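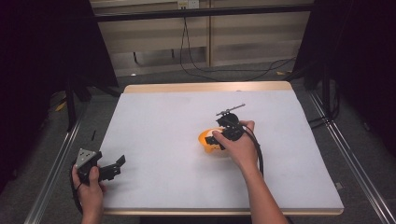
3.2 Participants and Assessment Schedule

Adults with a confirmed diagnosis of relapsing neurological disease were recruited through the outpatient clinic at Plolturis between January and June. Of 117 people screened, 30 met the inclusion criteria and gave written consent. Two withdrew before the first visit and were not replaced.

Fatigue was scored with the Aliyu scale, a self-report form with 15 items covering the previous week. Participants completed it at home, in the morning, before taking any medication. Forms returned after noon were kept in the data set but flagged. Sleep was recorded in a paper diary, and entries were transferred to the Sureo database by a single rater (B. Villalobos), who had no access to the fatigue scores.

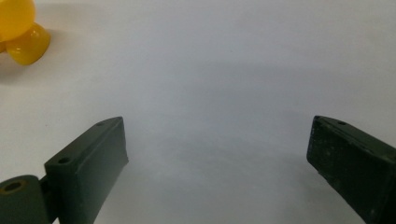

Figure 2. Yellow object and gripper fingers on a white surface.

Scores were compared within participants only. We did not attempt comparison with the earlier Plitard cohort, whose members were older at onset and were assessed by telephone. Missing items were handled by person-mean substitution when no more than two were absent — otherwise the form was excluded. Caregiver reports were collected at the final visit and are treated separately in Section 4. Coding of the free-text answers followed the scheme of T. Calvo, with one change: remarks on heat sensitivity were given their own category.

2 comments
15 shares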